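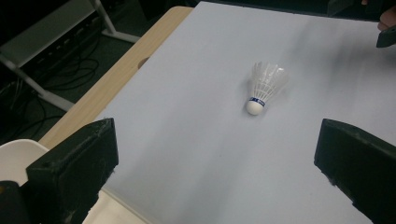
Fendik publishes its upkeep routine for the Ulline bench, and makes few promises for it

Doson, 2 February 2026 – Fendik has released the set-up and care notes for Ulline, the bench where its staff record handling tasks with a pair of Jeon hand-held grippers. The notes run to 19 pages and are free to download. They cover the table, the cables, the finger blocks and the checks made before a session. They do not claim that following them will make a robot any cleverer.

"We have read a good many announcements in this field that say a system looks after itself," said Kieran Naylor, who runs the bench. "Ours doesn't. Fingers wear, screws work loose and somebody treads on a cable. I would be wary of any supplier who tells you otherwise, and I'd be wary of us if we did."

The routine starts with the table. It is cleared and wiped, the bin goes on the left, and the operator picks up both grippers and moves them through their full reach before anything is recorded. If a cable pulls tight or catches on the edge of the table, it is laid again. Next comes the mounting plate on each gripper, which is checked by hand for play. A plate that shifts even slightly gets its fixings redone, and the session waits.

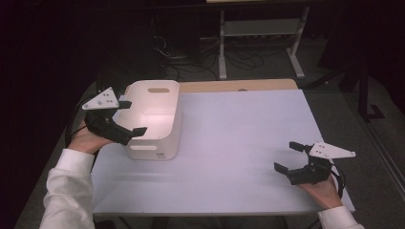
Both Jeon grippers held over the table, with the open bin on the left.

Finger blocks get the most space in the notes. Scuffs on the faces are common and mostly harmless, though Fendik admits it has no firm rule for when a scuffed finger should be thrown away. Its working limit is 100 sessions per pair. Mr Naylor calls that figure "a guess we have got used to". Over the past year the bench logged 321 sessions and replaced 6 fingers, two of them after being dropped.

The test object is a badminton shuttlecock. It has a firm end and a delicate one, so a badly matched pair of fingers has something to get wrong. The operator lays it on its side, opens the fingers wide and closes on the cork first. The grip is then repeated on the feathers, with less pressure. A crushed skirt means the fingers come off and are looked at again.

Fendik does not regard this as a proper measurement. A pass tells the operator that the gripper can hold a shuttlecock on that day, and very little about mugs, socks or anything else a customer may have in mind. Readers hoping for an accuracy figure will find none in the notes, as the company does not believe it has one worth printing.
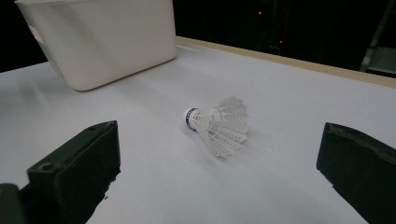 A shuttlecock on the tabletop between open gripper fingers, ahead of the bin.

Cable runs remain the weak point. The leads at Ulline still share the floor with the stand and the power supply, and Fendik has tried clips, sleeves and tape without settling on any of them. A revised section on cabling is planned for April. The company would like to hear from other workshops before then, in particular those whose experience disagrees with its own.

The notes may be copied and altered without charge. Fendik offers no certificate, badge or training course to go with them.

Press contact: Kieran Naylor, Fendik, Doson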